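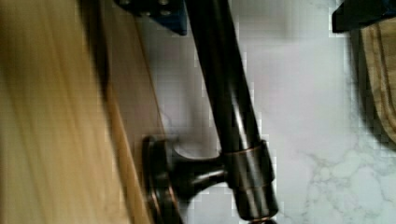 Teaching the arm to hang a towel

Spent the evening driving Cirkeo by remote toward the towel bar. The bar is dark bronze against white marble, and the wrist view gets blocky along its edges, so I go slow there – slower than feels natural.

I ended up with 60 runs and threw out 6. In most of the bad ones I let go of the towel too early.

Nattawut thinks I should guide the arm by hand for the last part. I'll try that in March, once the joints are less stiff.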